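首页 » 专栏 » 自动化与安全

保护性停止不是误报:桌面推块工位一次夹环滑移的教训

观点|6月7日

Kimcombe试验间的推块工位上个月出过一次故障,没有人受伤,损失是一根推杆和板面上一道压痕。按多数实验室的习惯,这种事记一行日志就算结束。我认为它值得写一篇文章,原因在于故障发生之前,控制器已经给出了14次保护性停止,而这14次全部被操作界面上的“继续”键清掉了。

先交代工位。机械臂末端不装两指夹爪,只用夹环固定一根圆头推杆,任务是在木板上把小型塑料块推到指定的相对位置。策略网络输出平面内的位移指令,高度由底层控制器锁定。推杆与板面之间的间隙是一个常数,写在配置文件里,标定一次,长期沿用。整套系统的安全假设都建立在这个常数上。

故障的直接原因很简单。夹环螺钉预紧力不足,推杆在反复侧向受力后沿轴向下滑。控制器不知道推杆变长了,它只知道法兰的位置,而法兰的位置始终正确。杆端先是偶尔擦到板面,随后在木板接缝附近顶住,力矩超限,触发停止。操作员看到停止,看到画面里没有碰撞,按下继续。第15次没有触发停止,因为那天上午有人把力矩阈值调高了,理由栏里写的是“误报过多”。推杆顶弯,板面留下压痕。

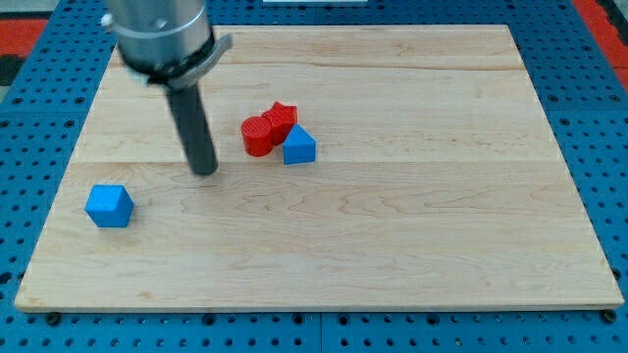

一、停止是测量结果

反对意见我很熟悉。接触类任务本来就要碰东西,推块时力矩有波动,阈值设得太紧,一个上午跑不完一组数据。这个说法在工程上成立,但它回答的是另一个问题。阈值是否合理,应当用正常工况下的力矩分布来论证,拿出曲线,给出分位数,写明余量。用“停得太频繁”作为调高阈值的依据,等于用报警次数来证明报警无效。

那14次停止的记录事后调出来看,规律并不隐蔽。力矩的主要分量沿推杆轴向,而推块产生的力应当是侧向的。仅凭方向这一项,就足以把“推得太用力”和“杆端顶板”区分开。日志里存着六维数据,界面上只显示一个合成标量和一个红色图标。信息在最后一步被丢掉了,丢掉它的是界面设计,不能只怪按键的人。

二、刚性板面放大了这个问题

推块工位常用硬木拼板作底面,平整,耐磨,摩擦系数也比较稳定。代价是它几乎没有顺应性。推杆下滑一点,在泡沫垫上只是多一点阻力,在固定于金属台面的硬木板上就是位置控制器与结构刚度的对抗。拼接处还可能存在极小的高差,杆端在板面其他位置都能滑过去,到接缝处被挡住,于是故障表现为间歇性。间歇性故障最容易被归为噪声。

供应商Pelumeo的现场工程师Fidelina Echeverri在复盘会上提出,应在推杆与法兰之间加一段轴向弹性件,超程时先压缩弹性件,再由限位开关切断使能。我同意前半句,对后半句有保留。弹性件会改变侧向刚度,推块的动力学随之改变,已有的数据就不能直接混用。如果一定要加,应当把它当作一次硬件版本变更来管理,重新标定,重新编号。悄悄加上去,过两个月会有人在训练曲线上看到一个台阶,然后花一周去查学习率。

三、恢复按钮的权限

我的主张比较窄,只针对恢复流程。

第一,保护性停止之后的恢复必须填写原因,原因从固定列表中选取,“误报”不在列表里。不能确定原因时选“未确定”,同一班次内出现两次“未确定”,工位锁定,进行机械检查。

第二,力矩阈值从操作界面移出,放进受版本控制的配置文件。修改需要第二人复核,复核时附力矩分布。Trimanness的团队采用类似做法已经有一段时间,他们抱怨最多的是复核人不好找。这个抱怨是真的,我认为这个代价应当付。

第三,每班开工前用塞规检查杆端间隙,同时检查夹环上的划线标记。操作用时很短,工具挂在台边即可。工位累计运行2000个回合后,不论有无异常,重新拧紧夹环并更换螺钉。2000这个数字来自本次故障:上一次紧固之后,推杆跑了超过这个数的回合才第一次触发停止。样本只有一个,所以它是暂定值,7月再审。

有人会指出,以上措施都没有涉及学习算法。确实如此。复盘时有一半时间花在讨论策略网络是否在接缝处输出了异常动作,有人回放了126个回合,逐一比对指令与实际轨迹。结论是指令正常。这项工作做得很认真,但顺序错了。机械状态未经确认之前分析策略输出,得到的结论没有参考价值,无论结论是正常还是异常。

四、小工位的安全等级

还有一种看法认为,桌面工位负载小,速度低,推的又是塑料小块,没有必要照搬产线的规矩。Sárközi工位的负责人在邮件里就是这么写的,他们的恢复按钮至今仍是单击生效。

负载小不影响故障模式的成立。弯曲的推杆储存弹性能,如果断裂或从夹环中脱出,方向无法预计,而桌面工位的操作员往往坐得很近,还要伸手进去摆放物块。产线上的机械臂隔着围栏,操作员与危险源之间有距离作为最后一道屏障。桌面工位取消了这道屏障,剩下的保护几乎全部落在力矩停止上。由此推出的结论应当是停止功能的管理更严,现实中的做法恰好相反。

另外需要说明手伸入工作区的问题。复位物块时,机械臂处于暂停状态,伺服仍然上电。暂停由软件维持,恢复也由软件触发,期间任何一次误触都会让推杆开始移动。Kimcombe现已改为复位前按下使能切断,再次上电需要双手操作。每次复位因此变慢,一组100个回合下来,操作员能明显感到差别。有人提议只在“近距离复位”时执行,我反对。近与不近由操作员当场判断,这样的规则执行几天就会失效。

压痕所在的那块木板没有更换,打磨后继续使用。弯掉的推杆留了下来,和14条停止记录的打印件放在同一个文件袋里。新操作员培训时先看记录,再看推杆,然后自己指出从第几次起应当停工检查。目前收到的答案从第一次到第三次不等,我个人的答案是第二次。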